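Painting the kitchen before the cabinets or after?

Forum: Home and Garden > Paint and Color

candela_c
OK, I need people with opinions. We're redoing the kitchen in a house from the eighties and my husband and I are stuck on the wall color. He wants white. Plain white, every wall, because "it's a kitchen." I want a warm brown, something like cocoa with a bit of gray in it, and then I want the color to come from the dishes and towels on the open shelf. My mother's stuff is all bright pink and I refuse to hide it behind a door.

I keep going back to this combo on my laptop:

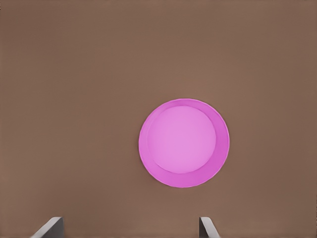
My husband says brown will feel like living inside a shoebox. The room is small and there's one window over the sink that faces north. Ceiling is staying white, the floor is a sort of honey tile we can't afford to touch. Cabinets go in sometime in December if the shop keeps its word. Do I paint first or wait?

branwen_p
Paint first. Always first. You'll touch up a few scuffs after the install and that's nothing compared to cutting in around every cabinet with a tiny brush while standing on the counter.

On the color, I did a brown dining room six years ago and I still love it. Everyone told me not to. It's cozy at night and a bit gloomy at breakfast, I won't lie to you. In a north-facing kitchen I'd go a step or two lighter than whatever you like on the card.

hugo_ibarra
Siding with the husband, sorry! North light plus brown equals mud. I had a tan hallway and by four in the afternoon it looked like dishwater in there. Paint it a warm white and hang the pink plates up where people can see them, you still get your color.

Also disagree on painting first. Prime first, one coat, then cabinets, then the final coat. Installers WILL ding the walls, and a touch-up on a dark color shows way more than on white. Ask me how I know.

candela_c
Hugo you're not helping my marriage. He read that out loud to me twice.

Branwen, do you remember what finish you used? I'm worried about grease behind the stove.

branwen_p
Eggshell in the dining room, but I wouldn't do that in a kitchen. Satin. Flat brown looks gorgeous for a week and then you wipe off some spaghetti sauce and there's a shiny patch forever.

silvana_m
I've painted houses for a living since I was 19 so here's my two cents. Hugo's order works and so does Branwen's. The thing that matters is that you prime properly, because an eighties kitchen has years of cooking on those walls. Wash them with degreaser, rinse, let them dry overnight, then a stain-blocking primer. Skip it and you'll have yellow spots coming through white, or dull blotches in brown.

For the color, buy two sample pots and paint big pieces of poster board. Not little squares on the wall! The old color around them messes with your eye. Move the boards around the room and look at them at breakfast, in the afternoon and with the lights on.

hugo_ibarra
Poster board is good advice, I'll give you that one.

candela_c
Going to the store tomorrow. The one by us carries Griva and Macedo. Anyone have a favorite? Macedo has a brown I like, number 3839, and Griva is 35 a gallon, cheaper by a lot.

silvana_m
I've used both. Griva is fine on ceilings but it needs three coats in a deep color, so you end up spending the same money and losing a day. I'd go Macedo for the walls.

raissa_am
Jumping in because I did a kitchen this spring and fought with my sister over nearly the same thing. We ended up with brown on the one long wall and cream on the other three, and it settled the argument. Mostly. She still calls it the mud wall.

One thing I'd add is to look at your counters and table before you choose. We had a big brown table in there and next to the wall it was just brown on brown on brown, so we traded it for a lighter one. Candela, what's your table like? 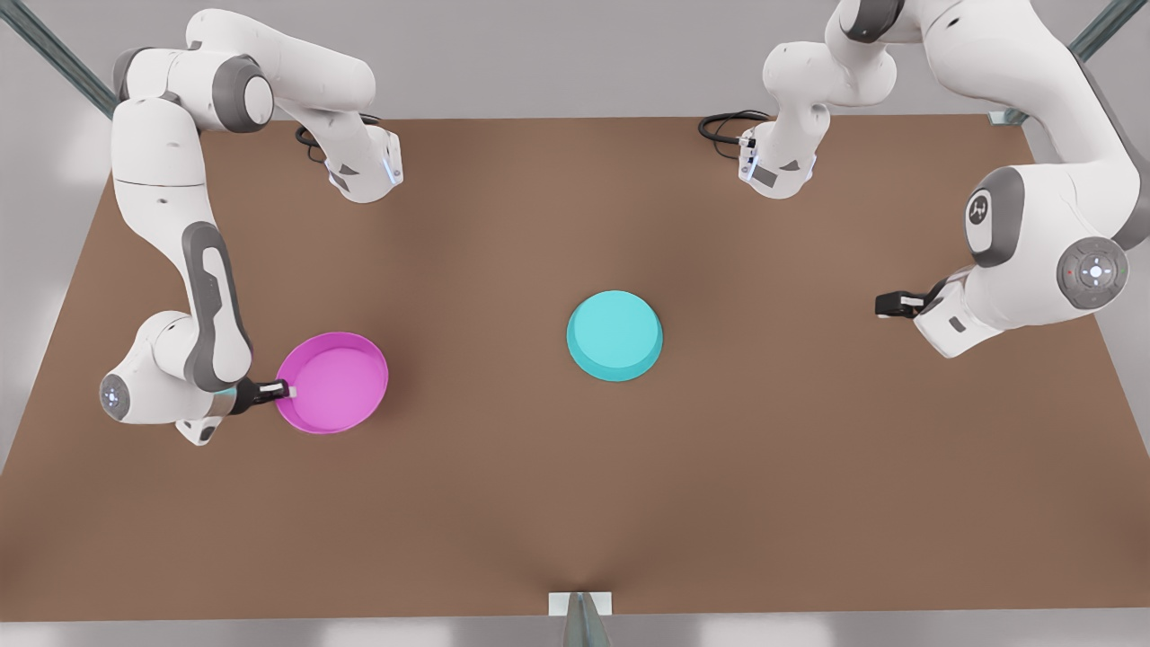
candela_c
Re: brown or white, update

Table is pine, pretty light, so I think I'm safe there. I did the poster boards! The 3839 is gorgeous in the evening and, OK, a little sad at 8 am. Hugo may now gloat.

Raíssa, I showed him the one-wall idea and he said "I could live with that," so we're doing the shelf wall in brown and the rest in a creamy white. The pink plates go on the brown. Gallon of the brown came to 81 with the primer thrown in.

hugo_ibarra
Not gloating. (Gloating a little.)

branwen_p
I still say you should've done all four, but the plates will look wonderful. Satin, right?

candela_c
Satin. Starting on the degreasing tomorrow morning, wish me luck. The wall behind the stove is disgusting.

silvana_m
Change your rinse water more often than you think you need to. And pull the stove all the way out, don't try to reach behind it with a mop.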